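Check the Model Before You Touch the Cell

By Pentti Harju
August 19, 2018 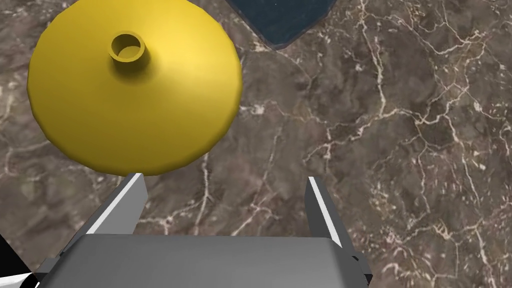 Simulated wrist view: open gripper, yellow funnel-shaped part, veined marble surface.

Most of the setup time on our Privik cell in Toledo goes into finger clearance. I think that work belongs in simulation first, and that shops skip it for poor reasons.

The usual complaint is that the model is too crude. In the render, the rim of the yellow part is a run of short straight segments. Fine. A faceted rim still shows that the left fingertip sits close to it while the right one points at open marble. An offset like that should be corrected before the arm gets power.

We ran 384 simulated approaches in March and changed the finger spacing 3 times. The cell needed one further adjustment on the floor. Our previous setup, done by hand, used up 870 test picks.

Simulation does not cover wear. Finger pads still get checked every 3000 cycles, with a gauge, and the readings go in the log. Situra's procedure leaves that interval to the operator. I would make it fixed.

Contact: Vovorwood | © 2018 Vovorwood | Back to top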